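Cutum Bench Arm Package

Tabletop arm, two-finger gripper, controller and cabling
Sold by Cosex

In stock
Package price: $2,821
Ships in 6 business days

We love this little setup. The Cutum package gets a lab, a classroom or a small shop from an empty budget line to a working arm on one order number, and the price covers the parts people usually end up ordering a week later (finger pads, spare bolts, a decent length of cable).

What's in the package

Cutum arm with wrist mount
Two-finger gripper, fingers changeable by hand tool
Grip pad set, 8 pads
Controller and power supply
Table clamp kit
Printed setup guide

Planning your bench

Measure the table before you order! The arm itself doesn't take much room, but the elbow swings out behind the base and the power cable needs a clear path to the side. Leave slack in both cables so the wrist can turn all the way. A plain, flat top is best, and pale surfaces make it much easier to see where a small part has ended up.

If you're handling metal parts, think about fingers first and everything else second. Smooth, shiny pieces want a pad with some bite to it, and short ones leave very little height between fingertip and table.
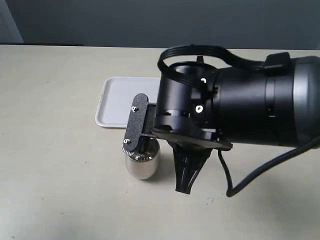 Pads wear, so put them in the yearly budget as a supply item and keep them off the equipment line. A bench that runs most days will go through a set in almost 6 months. Light classroom use stretches that a lot further. Replacement pads bolt on and take a couple of minutes to swap, and you can keep working with the same saved positions afterward.

Fingers from the Yu line fit the same mount. They cost more, and for odd-shaped or delicate parts they're worth every penny. For blocks, tubes and trays, start with what's in the box and see how far it takes you. Pretty far, in our experience.

Ordering for a school or grant

Quotes are good through the end of January. We can split the arm and the supplies onto separate invoices if your office asks for that. Tell us at the quote stage, please, as changing it later means starting the paperwork over.

Also fits: Ravetus rolling bench, Ravetus cable tray, Yu soft finger set

Page updated Oct 27, 2023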